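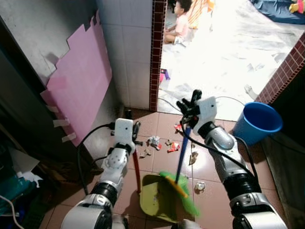

Two-arm sweeping by remote control: broom in the right gripper, dustpan in the left.

Greltcombe household tasks, progress report for December
Prepared by Elikem Issahaku

Work this period
We moved from single-arm pickup to sweeping, the first task in the plan that needs both arms at once. The operator drives the arms remotely and the robot's motion is recorded together with the head camera view. We kept 27 sweeping demonstrations after review. Runs were dropped when the operator paused for a long time in the middle of a stroke or when the recording of one arm had gaps.

Operators need more practice on this task than on pickup. The hard part is holding the dustpan flat while the other arm moves the broom. Most new operators watch the broom and let the pan tip up at the front. We now have them practice with the pan arm alone before they try both.

Setup
All sweeping was done on a tiled floor beside a doorway, with mixed scraps and wrappers as the trash. Pieces are put down by hand in a new layout before each run. The grout lines matter more than we planned for. Small pieces settle in them, and the operator has to make short extra strokes to get them out. We have left those strokes in the data.

The floor is also shiny, and pale or foil-like pieces can be hard to pick out on the operator's screen near a bright reflection. Umano has asked for the camera exposure settings and we will send them with the next batch.

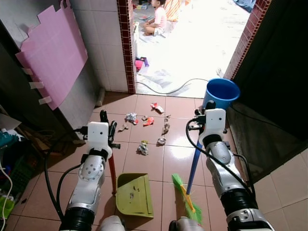

Problems and changes
Grip on the broom handle slips on long strokes. Buvel supplied two sets of finger pads and we are comparing them. Two operators also reported sore wrists, so sessions are now shorter, with a break between them.

Next period
Train a first sweeping policy on the reviewed runs. Add a second room with a different floor. Lo Presti will check the labels for the start and end of each stroke before training begins. No change to the budget is requested.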